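2023-05-24 작업일지

Plullix 핸드헬드 그리퍼 키트 검토, 이틀째. 어제 적다 만 것부터 이어서 쓴다.

우선 박스 구성 얘기. Arkora에서 보내준 건 평가용 세트라 정식 판매 구성하고는 조금 다르다고 한다(메일에 그렇게 적혀 있었는데 뭐가 빠졌는지는 안 적혀 있었다!). 본체 하나, 예비 패드 한 쌍, 육각렌치, 충전 케이블, 그리고 얇은 설명서. 설명서는 영어랑 핀란드어만 있고 그림이 작아서 Jouko Koskela 씨한테 핀란드어 쪽을 읽어달라고 했더니 영어판이 더 자세하다고 해서 둘이 한참 웃었다. 영어판 13쪽에 패드 교체 순서가 나오니까 다음에 만지는 사람은 거기부터 보면 된다.

손에 쥐는 느낌은 생각보다 훨씬 좋다. 무게가 459그램이라고 나와 있길래 우리 저울에 올려봤더니 그대로 나왔다. 이런 거 맞는 제품 오랜만이라 괜히 기분이 좋았음. 다만 무게중심이 앞쪽이라 손목을 꺾은 자세로 오래 들고 있으면 엄지 쪽이 뻐근하다. Yiğit는 손이 커서 그런지 전혀 모르겠다고 하고, 나는 오전만 써도 티가 났다. 손잡이에 감을 테이프를 하나 주문해 둘까 싶다.

방아쇠는 좀 뻑뻑하다. 처음 1센티 정도는 헐렁하게 놀다가 갑자기 힘이 걸리는 느낌? 얇은 걸 살살 잡아야 할 때 이게 은근히 거슬린다. Pitkänen에서 나온 예전 모델은 처음부터 끝까지 고르게 당겨졌는데(대신 스프링이 잘 빠졌지만) 그 감각에 익숙한 사람은 적응하는 데 시간이 걸릴 것 같다. Américo Sequeira 씨가 스프링 텐션 나사를 반 바퀴 풀어보자고 해서 해봤고, 확실히 부드러워졌는데 놓았을 때 벌어지는 속도가 느려졌다. 일단 원위치. 평가 끝나기 전에는 순정 상태로 쓰기로 했다.

어제 한 시험은 반복 동작. 빈 플라스틱 통을 잡고, 들고, 옮기고, 놓고를 200회. 놓친 건 대부분 뒤쪽 절반에 몰려 있는데 이게 그리퍼 탓인지 내 팔이 지쳐서인지는 솔직히 구분이 안 된다. Valter한테 뒤쪽 절반만 다시 해달라고 부탁해 놨다. 결과 나오면 이 밑에다 이어 적어줘요, 파일 따로 만들지 말고!

기록 쪽은 칭찬할 만하다. 손가락 벌어진 폭이 영상이랑 같이 저장되고 시간축도 거의 안 어긋난다. 어제 저장한 구간이 367개인데 변환 스크립트 돌렸을 때 깨진 파일이 없었다. 예전 장비 쓸 때는 이 단계에서 꼭 반나절을 날렸던 걸 생각하면… 이것만으로도 점수를 크게 주고 싶다. 단, 파일 이름 규칙이 이상하다. 날짜가 맨 뒤에 붙어서 폴더에서 정렬하면 순서가 엉망이 된다. Arkora에 문의 메일 보냄. 답장 오기 전까지는 Yiğit가 만든 이름 바꾸기 스크립트 쓸 것(공용 폴더 tools 안에 있음).

오늘은 패드 위주로 보고 있다. 각진 통처럼 옆면이 평평하고 모서리만 둥근 물건이 제일 궁금했는데, 정면으로 들어가면 잘 물리고 비스듬히 들어가면 모서리에서 한 번 미끄러졌다가 자리를 잡는다. 바닥은 흰색으로 두고 조명은 건드리지 않았다. 접근할 때 손가락을 어느 정도 벌리고 들어가느냐가 사람마다 꽤 다르다. 나는 활짝 벌리고 가는 편, Américo 씨는 딱 맞춰서 들어가는 편.

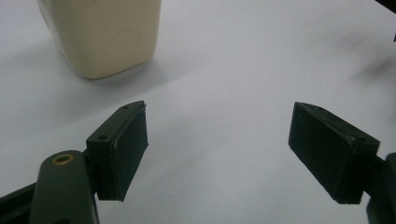 패드 표면은 무광에 결이 고운 쪽이라 매끈한 플라스틱에도 그럭저럭 붙는다. 윗면 테두리 쪽에는 벌써 잔흠집이 좀 보이는데 잡는 면은 멀쩡해서 당장 갈 생각은 없다. 나사 구멍이 위에서 바로 보이는 위치라 교체하기는 편할 듯. 예비 패드로 한 번 갈아보고 시간을 재볼 예정인데, 설명서에 적힌 조임 세기가 렌치만으로는 가늠이 안 돼서 토크 드라이버를 옆방에서 빌려와야 한다.

가격은 견적이 아직 안 왔다. Arnaldo Caldeira 씨 말로는 Tallville 쪽 사무실에서 세 대 이상 묶으면 유지보수 1년을 붙여준다고 했다는데 문서로 받은 건 없으니 믿지는 말자. 패드가 소모품이라 본체 값보다 패드 단가가 더 중요할 것 같고, 그걸 따로 적어달라고 다시 요청해야 한다. 9월 전에 들여놓으려면 늦어도 다음 달 안에는 정해야 하는데 지금 느낌으로는 사고 싶은 쪽! 방아쇠만 좀 어떻게 해주면 좋겠다.

남은 일: 패드 교체 시간 재기, 비스듬한 접근만 따로 모아서 다시 찍기, 충전 한 번으로 얼마나 가는지 확인(어제는 깜빡하고 중간에 꽂아버렸음), Valter 재시험 결과 받기. 본체는 충전기에 꽂아서 둘째 서랍에 넣어둔다.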